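Subscriber Counts Are the Wrong Unit

Most small channels still report their size in subscribers. The figure is easy to read, it sits at the top of the page, and sponsors ask for it first. It is also a poor measure of what a channel can earn.

A subscriber is a record of one click, possibly made years ago. The count goes down only when someone unsubscribes or an account is closed, so it says very little about who still watches. A channel with 36,000 subscribers and 900 views per upload has an audience of 900, and it should be priced that way.

Sponsor marketplaces have been slow to adjust. Trutero sorts its creator listings by subscriber count and offers no other default. Mirotell added a filter for median views in November, which is an improvement, but the filter sits two menus down and resets after every search. A buyer in a hurry will use whatever the page shows first.

My proposal is simple. Listings should show median views over the last 36 uploads, plus the share of viewers who are still watching at the 5-minute mark. Both numbers are already in the creator's own dashboard. Neither is perfect – a single viral clip can still distort retention – but both describe recent behavior.

Small channels would gain most. A repair or household channel with 200 steady viewers per video can be worth more to a parts seller than a prank channel ten times its listed size.

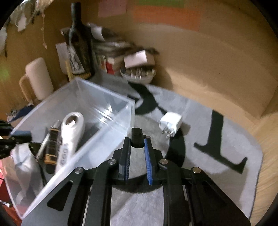
A white wall charger on a gray rug with black lettering.

The usual objection is that views can be bought. So can subscribers, and bought subscribers stay on the page for years. Bought views drop out of a rolling median once the campaign ends. Marketplaces that want cleaner data should start there, and creators can put the median in their media kits now without waiting for a new filter.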